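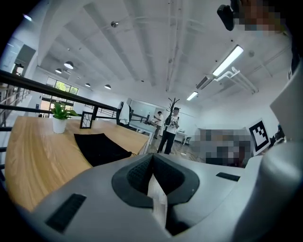
Last changed Mar 29, 2018, by Clyde Thibodeaux

Upper floor, furniture and layout notes, continued from the Githam sheet.

Wooden table stays by the black metal railing for now. Potted plant and the small black picture frame left on the tabletop, black cloth spread flat on it. Table to be leveled once the floor check is done. One leg is short by 5 mm and the felt pad has compressed. Laing has pads in the right thickness, pack of 8.

White desk is in use, so no change there. Clearance from desk to coat rack needs measuring with the office chair pulled out. Chair was near the railing with a white cloth or jacket on the back. Would prefer it kept at the desk – the casters mark the boards where it gets rolled back and forth.

Coat rack: dark, branching, curved arms at the top. Stable with light jackets. With winter coats on one side only it leans. Options are a heavier base or a wall strip. Onberg quoted 200 for the strip, fitted. Not ordered. Skurnemia finish oil is enough for one more coat on the tabletop, then the can is empty.

Railing: two fixings retightened in August, no play found since. Check again when the table is moved.

Open:
- pads from Laing
- decision on wall strip
- move plant and frame before oiling, cloth off as well
- mat under chair, size not settled

Workshop notebook – questions to Clyde Thibodeaux, Githam | Back to top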